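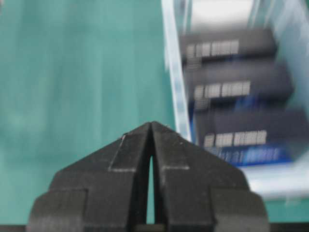 Wrist cam, Lundley cell, fingers nearly closed beside the clear bin with three of the dark packs in it.

Ticket: Moves next to bin walls, and which speed rule applies
Product: Skikik wrist kit
Status: Open, waiting on site

Hi all, me again from the Lundley cell. I'm putting this in as a support ticket, but it's half a question about the rules, so move it if it belongs somewhere else.

Look at how smeared the wrist view is. The green surface is all streaks and the white lettering on the packs is doubled up so you can't read a single character. Our site rule (the one we copied over from Mustcombe) says the arm drops to slow speed any time the fingers are within 20 mm of a bin wall, and that the label has to be readable from the wrist camera before we commit to a pick. We can't be meeting the second half of that with a view like this one!

What I've tried so far:

Checked the slow zone in the cell settings. It's there, and it's switched on, but it was drawn for the old bin. The clear one is wider, so the wall sits outside the zone. I redrew it and saved it as Carrier profile 9.

Ran 17 picks on the new profile. Nearly all of them gave me labels I could read. Two were still soft, both at the far end of the bin, and I don't know why yet.

Dropped the exposure a notch. The streaks got shorter but the packs are so dark I lost the edges, so I put it back.

Wiped the lens. No change, but it's on the checklist so I did it.

Now the rules part. The Mustcombe sheet says "within 20 mm of a wall" and doesn't say measured from where. I've been going from the fingertips. The shoulders on these fingers stick out a good bit wider than the tips, and if you measure from there we're in the slow zone a lot sooner. I'd rather use the shoulders and eat the cycle time, but I don't want to be the only cell doing it that way. Can somebody confirm and get it written into the sheet?

Second thing, the sheet tells us to check the zone after a tool change. It says nothing about a bin change. Please add that. It's a two minute check and it would have caught this one.

Update, 4:20 pm: moved the far edge of the zone out a little more and did 9 more picks. One soft label. I'm leaving profile 9 loaded overnight with the arm parked and the cell locked out. Logs are attached, settings export too. If you want the old zone file I still have it, just say so before I clean up the folder.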